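The ducks at Imgate: a report from the wet end

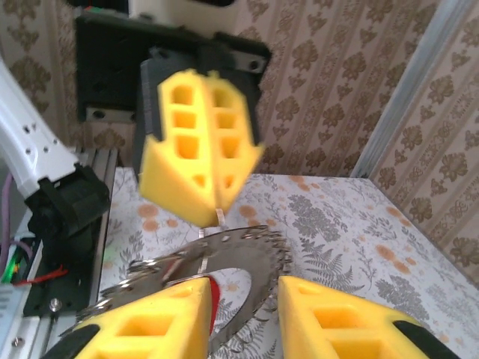
Yellow foam, with the brown damask wallpaper behind it.

Regular readers will remember that in the spring we took delivery of 14 Indian Runner ducks on the understanding that they would eat our slugs. It is now July and the ducks have settled in. So have the slugs, though there are fewer of them than there were, and those remaining have a hunted look.

For anyone who has not met a Runner, picture a wine bottle that has heard bad news. They stand bolt upright, they go everywhere at a trot, and they go there together. If one of them decides that the water butt is dangerous, all of them know it within a second and the whole lot will be at the far end of the field by the time you have put your bucket down. The water butt has been there for years. They are frightened of it most mornings.

We got ours from Hussam Hamdan, who has bred them on the other side of the valley for longer than we have been growing vegetables. He brought them over in the back of his van in four crates and stood at the gate while we let them out. His parting advice was to shut them in at dusk, never to chase them, and to keep them off the lettuce until the lettuce could look after itself. We followed the first two.

The lettuce, then. We had planted out 3,000 seedlings in the lower beds, mostly cos and a red oakleaf that the restaurants like, and the slugs had found them by the second night. It seemed a good moment for the ducks to earn their keep. We opened the hurdles at seven in the morning and went in for breakfast feeling rather pleased with the arrangement.

A Runner duck will walk a very long way for a slug. It will also eat a small lettuce if the lettuce is on the way, and flatten the ones it doesn't fancy. By the time the toast was finished we had lost most of two beds. The slugs in those beds were certainly gone. You could see this clearly, there being nothing left for them to hide behind.

So there is now a timetable, pinned up in the packing shed, and it works like this. The ducks go onto a bed for a week or so before it is planted, while it is bare or under a bit of old green manure, and they go through it like bailiffs. Then they come off, the seedlings go in, and the ducks patrol the grass paths on either side with a low net between them and temptation. They can get their bills under the net to a distance of one lettuce. We plant the outside row knowing this and think of it as rent.

The brassicas are more forgiving. Once a cabbage is up to your shin the ducks lose interest in it and will happily work underneath, and the leeks they ignore completely. Strawberries are out of the question. We tried them for ten minutes in June and would prefer not to discuss it.

Eggs

We hadn't planned on eggs. That is, we knew ducks laid them, but they were bought as pest control and we assumed there would be a few for the kitchen. The tally on the shed door stood at 1,305 by the end of last month, and that leaves out the ones laid in the stream, which Runners will do with no sign of regret. They don't sit, either. An egg is dropped wherever the duck happens to be at the time, generally in the straw before eight o'clock, but we have found them in the rhubarb and once in a boot.

They are pale green or white, a bit larger than a hen's, and very good in a sponge. If you have the small veg box you can add half a dozen by ticking the line at the bottom of your slip. Please bring back the cartons. Hen egg cartons will not close over them, as several of you have found out on the way home, and the large ones cost us more than seems reasonable.

A few people have asked whether duck eggs taste of pond. Ours do not. They taste like an egg with more yolk in it. Boil them a couple of minutes longer than you would a hen's egg, and if you are frying one, keep the heat low or the white turns to something you could resole a shoe with.

Feed and water

Slugs alone won't keep a laying duck going, whatever the man at the spring fair told us. They have layers' pellets morning and evening, which come from Merkolico in the big paper sacks, and a scatter of wheat at bedtime to persuade them indoors. We tried a cheaper feed in May and they walked up to the trough, looked into it, and looked at us. We went back to Merkolico.

Water is the real work. They don't need a pond, but they do need something deep enough to get their whole heads under, and whatever you give them will be soup within the hour. Ours is a 600 litre tank cut down at the front with a ramp, and we empty it onto the squash every other day. The squash have never looked so well. The person doing the emptying has looked better.

Rikia

One duck has acquired a name, against policy. Rikia is the fawn-coloured one who walks slightly to the left. She came with that and it doesn't seem to trouble her, but it does mean that in a long straight run between two rows she arrives in a different row from everybody else, and then shouts about it. She also finds more slugs than the rest, as she is the only one searching anywhere new. Children visiting on pick-up day ask for her first. She doesn't care for children.

The fox

We have had one visit, through the hedge on the Abou Jaoude side, at half past four in the afternoon with people standing in the field. No losses. The ducks ran at the polytunnel in a body and the fox seemed put off by the noise. The Abou Jaoudes have kindly let us run the electric netting along their bank as well as ours, so if you use the footpath down to the stream, please keep dogs on leads and don't lean on anything with orange string in it.

We'll be moving the ducks up to the top field when the onions are lifted. It will need four or five pairs of hands with arms held out wide, walking slowly, at six in the evening. There is no skill to it, but you must not run. Put your name on the sheet in the shed if you'd like to help, and wear something you don't mind kneeling in.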